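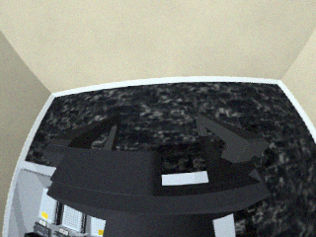 I have been using Sillasus 3 as my motion planner since the end of last June, and I've reached the stage of the relationship where I can list its faults without raising my voice. It is a planning and simulation package for arms with two-finger grippers, sold by the seat, and it costs $3190 a year, for which you get a licence file and a login to a forum. The renderer is better than I expected for something bundled with a planner. With the gripper hanging over the black granite, the shadow it throws spreads softly across the speckle behind the crossbar, and that was enough to upset my old segmentation model, a model that had previously told me it was 0.98 confident about everything. I was quite pleased to see it humbled.

I do contract work on arm software, mostly from a spare bedroom in Ballarat. What follows is about the planner, the perception hooks and the scene editor. I haven't touched the fleet module and don't own a fleet.

## Installing it

Linux only, whatever the website says. There is a Windows build, in the sense that there is a file with that name. The Linux installer wants its own Python and puts it in your home directory without asking, like a houseguest with a surfboard. Once it's in, it behaves. Scenes open quickly, the physics settles without anything launching itself through the ceiling, and the viewer remembers where you left the camera.

The scene editor is where you'll spend your first week. Every object has a visual mesh and a collision mesh, and the two are edited in separate panels that don't talk to each other. Move the benchtop in one and you have a bench you can see and a bench you can hit, in different spots. There's a button called Reconcile. It's greyed out until you save, and there's no message to tell you so.

## The planner

This is what you're paying for, and it's good. I ran 500 start and goal pairs through it in a cramped kitchen corner and it found a path for nearly all of them. The failures were ones I'd have failed too. Paths come out short and fairly natural, without the theatrical elbow flourish that Ginlow (my planner before this one) puts into any move longer than a hand's width. Ginlow is free, mind you, and its elbow never hurt anyone.

Where Sillasus sulks is near thin geometry. The white trim along the edge of the counter is a skinny strip in the mesh, and with default padding the planner treats it as a garden wall. You can turn the padding down per object. You cannot turn it down per link, so either the fingertips get to work close in or the forearm keeps a sensible distance. I've asked for this on the forum. Rawan Jaber, who answers most of the posts there and seems never to sleep, replied within the hour that it was "on the list". I've since learned a fair bit about the list.

Replanning on the fly is off by default. Turn it on. The default controller will otherwise finish its old trajectory first and consider your new goal afterward, with the air of a bloke finishing his smoko.

## Perception hooks

Sillasus doesn't do perception itself. It gives you rendered frames, depth if you want it, and a socket to plug something into. I use Saliba, which finds labelled regions and returns poses, and the two get along once you've flipped the sign on the vertical axis. The manual covers this on a page headed "Tips".

The benchtop lab scene was the harder test. Plates full of small round wells are unkind to anything that relies on matching texture, as one patch of grid looks much like its neighbour, and the curved view bows the sides of the left plate so your tidy rectangle fit goes out the window. Labels are the way through. Saliba read LP1 off the printed row every time, then went to pieces over LP3, which had a fingertip sitting on its lower left corner. I ended up masking the gripper out with the arm's own joint positions and carrying each label's last good pose forward. It took an afternoon. The tooling could do it for me, at that price.

I'd also trained a quick detector that leaned on the yellow stickers to find plates. The right-hand plate shows no sticker, so according to my detector there was no right-hand plate. I can't blame Sillasus for that one, although I did for most of a morning.

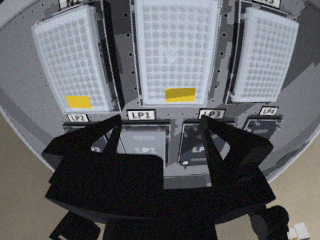
## Logging and the rest

Logs are plain text and readable, with the time of every plan, every collision check and every refusal. I could kiss whoever wrote them. Replays scrub backward as well as forward, a thing Ginlow has been promising for 2 years.

The scripting API is fine if you stick to the blocking calls. The async ones return a handle, and the handle's status is one of "running", "done" and "other". I've had a lot of "other".

Exporting a scene to Prevavden format drops all the friction values and sets them to zero. Check yours before handing anything over, unless your client enjoys curling.

## Would I renew?

Yes, with some muttering. If your arm works in open space, stay with Ginlow and spend the money on a decent chair. For tight corners and crowded decks the planner has earned its keep, and I've put the renewal through for one seat. The per-link padding is still on the list.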